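Home | Galleries | Back Issues | Kitchens & Baths | Write to Us

THE TILE QUESTION
A gallery, with reservations
August issue. By the house pages editor

Every few years somebody rediscovers the white tile wall and tells us it is timeless. We have heard it said about brass taps, open shelving and the farmhouse sink, and we have since watched all three get carried out to the curb. So when the letters started coming in asking us to do a white tile gallery, we were slow to answer.

The claim, as best we can piece it together from the letters, is that glossy white squares with dark grout make a small room look bigger and clean up with a wipe. The second half of that deserves a harder look than it usually gets. Dark grout hides dirt in the joints, and hiding dirt is a different service from removing it. The tile is left to show everything else.

The sales literature doesn't help much. Grellis, whose sample board has been leaning against our office radiator since spring, calls its gloss white "forgiving." We put a thumb on it and it forgave nothing. The Ruvdale board is a little grayer and comes with a card about Scandinavian light, which would be more persuasive if the showroom had a window.

THE WALL 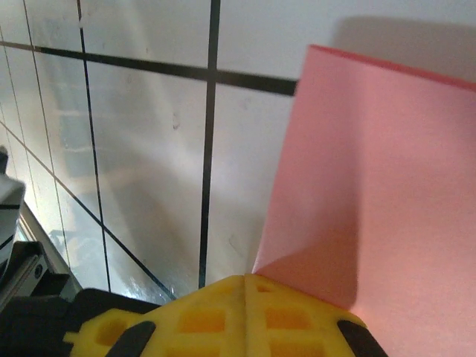 No. 22, page 9

Glossy square tiles, near-black grout, and a big sheet of salmon-pink paper standing up on the right. Sold as pure white, tile like this reads as pale gray over much of the wall and goes a bit blue toward the left.

There is a small dark smudge on one tile, close to a joint. On a matte wall you might go a year without seeing it. On gloss, with a grout line beside it to guide your eye, you will look at it every time you fill the kettle.

The shine low on the wall looks wet. Plenty of readers like that, and we can see why in a dark room. We would still ask them to live with the glare for a week before ordering enough for three walls.

As for the pink, it flatters the tile more than anything the tile companies print in their own brochures. Draw whatever conclusion you like. Ours is that a good many white walls are waiting for something to be put in front of them.

BEFORE YOU ORDER

We priced a short run behind a counter, 181 tiles with a few spare for breakages, and the tile was the cheap part. Cutting, adhesive, grout and a day and a half of somebody's labor came to far more. If a salesperson quotes you the box price and stops talking, keep asking.

Hoshino makes a square with a softer glaze that we liked better than we expected to. The corners are slightly eased, so a crooked line is less of an event. It also costs more, and the sample chipped when it was dropped on a plain wood floor from knee height. The company's answer was that it should not be dropped.

Stelten sells the grout most often recommended to us for this look. The color on the bag is called Coal. The color on our test panel, after it dried, was a tired charcoal with paler patches, and a second panel mixed with less water came out darker. Mix a small amount first and let it dry fully before you decide anything. The printed color card is close to useless.

A few readers have asked about lines. A square grid with dark joints is the least tolerant pattern you can pick. With pale grout, a tile that sits a hair low will pass. With black, every line is drawn in ink, and if the counter is out of level you get a sliver at one end that the whole household will learn to hate. Check the corner too. Ours was supposed to be 90 degrees and was nowhere near it, and the tiler had an opinion about that.

Sealing is the other thing we get mail about. The glaze doesn't need it. Cement grout usually does, and the bottle will tell you it lasts for years. We reapplied ours well ahead of the bottle's schedule and have no regrets.

Would we put it up again? Behind a sink, in a small area, with the softer glaze, yes. Floor to ceiling, in full gloss, on the word of a brochure, no. Readers who have had a wall like this for ten years or longer are invited to write in and say what the joints look like now. Please don't clean them first.

Contact the house pages | Copyright, all rights reserved | Back to top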